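Everyone keeps telling me a streaky carpet "hides everything." I've had mine long enough to have doubts, so here goes.

The Sundqvist sales page says the mixed grays are "forgiving." Forgiving of what? Crumbs, maybe. I find those with my feet.
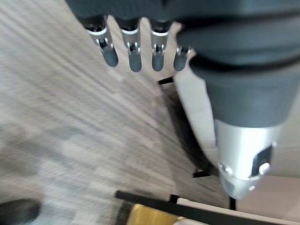 Floor day, Sunday, part one.

I paid 164 for the Plikedon carpet rake after reading 37 glowing reviews. Half of them sounded like the same person. It pulls up lint, sure. So does my old broom.

Next claim: keep a tray on the floor and drop the little stuff in as you go. Okay, I'm trying it. Light wood, raised rim, one bit of crinkly clear plastic in there. Single hair or fiber on the carpet right beside it. With gray, white, taupe and charcoal streaks all going diagonal, good luck spotting that standing up.

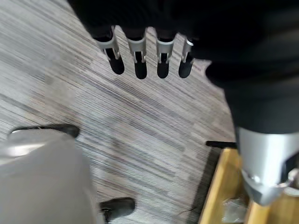
Floreo replied that the tray thing only works if you empty it every night, and that a plain dark rug shows hair way worse anyway.

Every night? I give that 4 days. And I'm not buying a rug to test it. Going over the hallway again after dinner, with the broom.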